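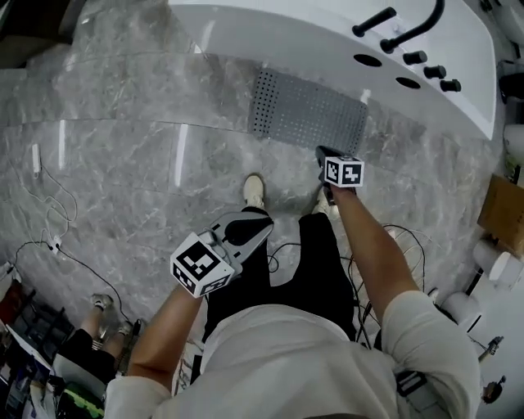
Chapter 3
Floors, Mats and Cords in Wet-Area Rooms

3.1 Scope

A wet-area room is any room in which a fixed or semi-fixed unit holds, heats or drains water while a person stands beside it. Bathrooms and treatment rooms are the usual cases. This chapter deals with the floor of such a room: the tile, the mat and the cords that cross the walking surface. Wall finishes are covered in Chapter 4.

3.2 Tile

Polished tile is easy to clean and shows dirt early. It also gives less grip than a matte tile of the same size, and the difference grows when soap is present. Boonchu and Turunen compared polished and matte samples over 138 trials and recommended that the standing zone in front of any unit be treated as wet at all times. The standing zone is measured 60 cm outward from the front edge of the unit. Where the front edge is curved, measure from its farthest point.

3.3 Mats

A perforated mat lets water pass to the floor below and keeps the sole of the shoe above it. The mat is laid flat against the front of the unit, with no gap wide enough to catch a toe. Lift and rinse it daily - the underside collects more residue than the top.

3.4 Cords

Power strips are kept out of the standing zone and off the floor where a wall mount is possible. A cord that must cross the floor is run straight and covered along its full length. Slack is coiled and tied at the outlet end. Loops left lying on tile are recorded as a trip hazard on the room sheet (Form 3-A).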